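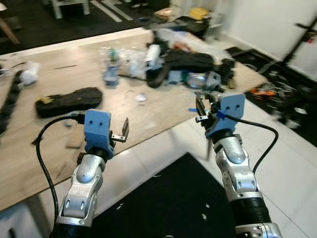
Janby Planner: Frequently Asked Questions

Applies to the 3.x branch. Questions about the 2.x branch are answered in the archived FAQ. Maintained by Eleni Kos and Byung-chul Ra.

General

What does Janby do?

Janby takes point clouds and joint states from a two-arm cell and returns time-stamped joint trajectories for both arms. It covers scene segmentation, grasp selection, collision checking and trajectory generation. It does not talk to motor drives. Execution is handled by Zudora, which ships separately and has its own release notes.

Do I need a known model of every object?

No. The default pipeline groups points into clusters and fits a convex hull to each one. Meshes are optional. If you supply a mesh, the matcher in the Ahn module tries to align it to a cluster and falls back to the hull when the fit score is below match_min.

Does it run without a GPU?

Planning does. Segmentation runs on the CPU but is too slow for anything except replaying logs.

Perception

Why are clear bottles missing from the scene map?

Depth sensors return sparse or wrong values on transparent plastic. Turn on clear_fill, which takes the outline from the color image and assigns a depth from the table plane. The result is good enough for collision avoidance. For grasping a bottle on its side, raise the approach clearance as well. Crumpled clear bags are still not handled well; Jin-sol Um is tracking this under the label thin-film.

Two dark objects that touch are merged into one cluster. How do I split them?

A black shoe against a black bag is the usual case. Lower cluster_gap first. If that breaks single objects into pieces, restore it and set split_mode to probe. In probe mode the planner moves a wrist camera to a second viewpoint and segments again from there before committing to a grasp. Each probe adds one planning cycle.

Should cloth be treated as an obstacle?

By default cloth is soft: the planner may route a finger through its hull but not a wrist link. Set soft_class to empty to treat everything as rigid.

Can I use only the head camera?

Yes, but expect large occluded regions behind any dense pile. Occluded space is marked unknown, and unknown space is solid for collision purposes. Most "no path found" reports from head-only setups come from this.
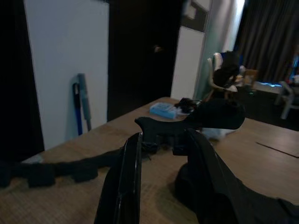 How are the wrist views merged with the head view?

Each wrist cloud is transformed through forward kinematics, cropped to the work volume, and fused into the shared voxel grid. Points that fall on the gripper's own geometry are removed with the self-filter before fusion. If you see phantom obstacles that travel with the arm, the self-filter mesh does not match your hardware. Regenerate it with the fingers you have mounted, including any tape, screws or plates that change the outline.

Why does the map contain chairs, doors and curtains?

The work volume has not been set. With no crop, the fusion step keeps everything in sensor range. Run set_volume and touch off the corners of the table. Leave a margin on the side where the cables run.

Control and timing

What control rate does Zudora expect?

The trajectory stream is sampled at 200 Hz. Lower rates are accepted and interpolated. Higher rates are rejected at startup with error 97.

Both arms stop when only one reports a fault. Is this intended?

Yes. The arms share a workspace and a single clock. A hold on one arm invalidates the swept volume computed for the other. Independent holds were tried in the Ziter prototype and dropped.

Are cables included in the collision model?

Partly. External cables along the forearm are modeled as a chain of up to 3 capsules per arm. Loops that stand away from the wrist need a larger radius, set in cable_radius. The model does not predict snagging. Limit wrist rotation in the joint config if you have a long loop.

The fingers close above the object and miss it. What should I check?

Check in this order: table plane height, tool offset, hand-eye calibration. Florencio Escobar's calibration script prints the residual for each pose. A single bad pose can be removed and the solve repeated without recording a new set.

Tooling

How do I replay a planning failure?

Every failed request writes a bundle with the voxel grid, the joint states and the random seed. Run janby replay on the bundle. The result is deterministic on the same build. Across builds it may differ, and the tool prints a warning if the versions do not match.

Where do I report a bug?

Attach the replay bundle and your config file. Reports on segmentation go to Jin-sol Um, trajectory and timing to Ignacio Ibarra. Do not attach screen recordings without a bundle.

When will 2.x support end?

Fixes for the 2.x branch stop in March. Config files can be converted with janby migrate, except for custom cluster filters, which have to be rewritten against the new interface.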